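Notebook: returns bench, two-arm cell, 30 November 2024
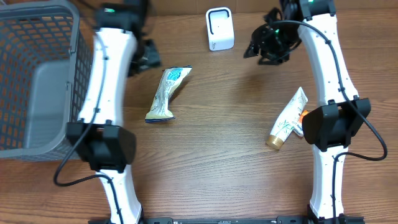 Tolovis Returns Handling, Hornbridge site

Mixed small goods again. Tube with the gold cap, snack pouch, small white device, gray mesh basket on the left. Both wrists showing green.

Target from Ritchie is 600 items per shift through this bench. The manual bench did 717 on its best shift in February, with two people. Nobody expects the arms to match that this quarter. The question is what the second person does once the arms take the basket sort.

Soft packs remain the weak category. Of the last 19 rejects, 12 were pouches or sachets, mostly picks on a fold that let go during the lift. Rigid tubes are acceptable when the fingers close across the body. Closing on the crimp end is unreliable. Grip force left unchanged until the soft pack set is rerun.

Changes at the bench so far:
Sorting by hand is down to rejects and anything leaking.
Condition grading stays with people. The grader now sits for most of the shift; the old job was standing.
Clearing a stopped arm takes longer than the pick it replaces. Two of the evening crew are trained for it, none on days.
Break cover is easier. Talking across the bench has gone, and the day crew raised this before they raised anything about speed.

Niall Shearer asked whether graders should be scored on the cell's throughput. My view is no. They do not control the feed, and a stop on the pouch category would count against them. Put to Ritchie, no answer yet.

Stiluveck labels still print at the old station, so the grader walks over for each batch. Moving the printer is a cable and a shelf. Request is in.

To do: rerun soft packs with the slower close. Write the restart steps on one page for days. Check the left cable clips at next stop.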